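Sidewalk delivery pilot: progress report to the program manager
Prepared by Graciela Aravena, 2018-03-13

The short version is that the Vullow simulation package is earning its place, and I'm really pleased with where we've ended up this quarter. When we took out the trial licence, the plan was to use it for a few basic driving checks before the Irnasen delivery unit went anywhere near a real footpath. It's now the first thing Dardo Herrera and I open in the morning, and we've completed 2,263 simulated trips with it.

What sold us was the street environment. Our old test world was flat grey ground with boxes on it, and the planner looked brilliant in there because there was nothing to confuse it. Vullow gives us speckled concrete, slab joints, stains and deep shade under trees - all the stuff that trips up a ground classifier.
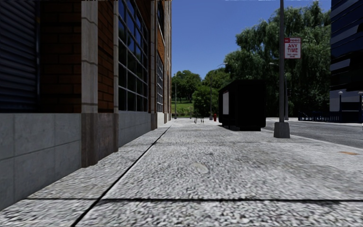

The early runs had a bad habit of slowing down at slab joints as though they were small steps. Dardo retrained the classifier on Vullow renders, and the unit now holds its speed over joints on the straight routes. Diagonal joints are still a bit hit and miss, and we have 3 tickets open on them.

Second on the list was choosing a side when something large sits in the middle of the pavement. The Turow planner add-on (licensed separately, see the budget sheet) handles this nicely and usually commits early. We'd like it to keep further from the curb, and the Vukčević support desk has sent us a setting to try.
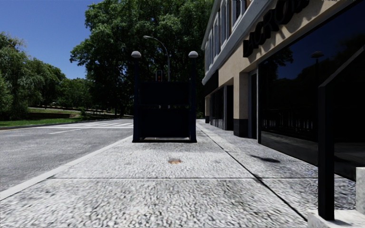
Simulated pavement route with a dark enclosure ahead, road to the left and building to the right.

Glass storefronts are next. Reflections are a known weak spot for our depth estimates, so we've set aside 90 hours of simulation time for them. I can't wait to get stuck into that one!

A couple of gripes. Loading a new street is slow on our older workstation, and the documentation for custom signs is thin.

We're asking for 2 things: approval to move from the trial to the full licence, and a newer graphics card for Dardo's machine. With both in place, we expect to have the reflection work written up by September.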